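From: list member, Cilton
To: Brondercombe Home and Laundry list
Date: Oct 7, 2024
Subject: Re: Folding sleeveless tops so they stay folded

> I have a drawer of tank tops and none of them hold a fold. The straps
> slide out and by the end of the week it's one big pile. I tried the
> Halvorsen folding board and it's too wide for anything without sleeves.
> Does anyone do these by hand? Step by step would help.

I do mine by hand. I had the Halvorsen board too and gave it away in June. Message 969 in the archive covers T-shirts, and most of it carries over, but the straps need their own treatment.

1. Lay the top flat on a hard surface. A bed is too soft and the hem creeps. Point the straps away from you and keep the hem near you.

2. Smooth from the middle out to the sides. Stripes help a lot at this stage - if they run straight across, the fabric is straight. Solid colors you have to judge by the side seams.

Striped tank tops at step 2, with the next one still in the basket:
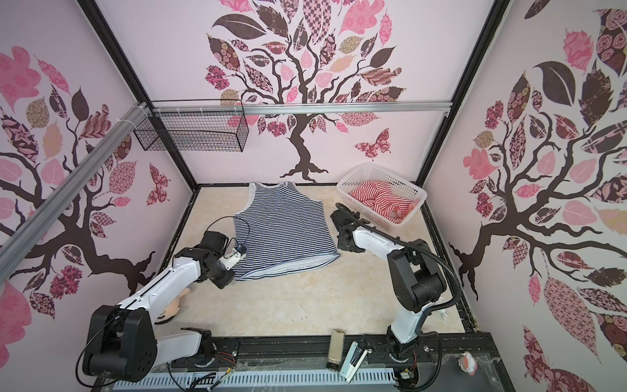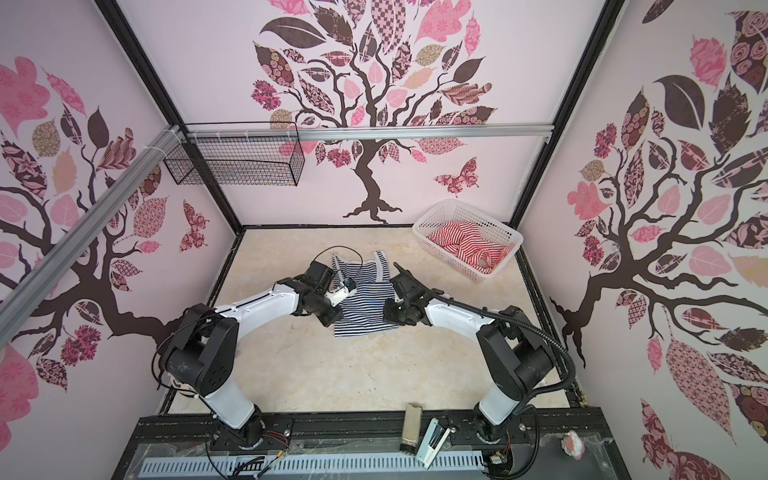

3. Fold the straps down onto the chest until the top edge is level with the bottom of the armholes. You should have a plain rectangle now.

4. Bring the left side in a third, then the right side over it. Press with your palm.

5. Fold up from the hem in thirds. Thin ribbed tops do better rolled - start at the hem and stop at the neckline.

6. Stand them on edge in the drawer, folded side up. I use a Jonton divider, but a shoe box cut down works the same.

On the pile problem, I think your drawer is too deep. Mine did that until I put the divider in. If the tops still tip over, pack them a little tighter.

Has anyone worked out racerbacks? Step 3 doesn't leave a straight edge on those and I end up rolling them.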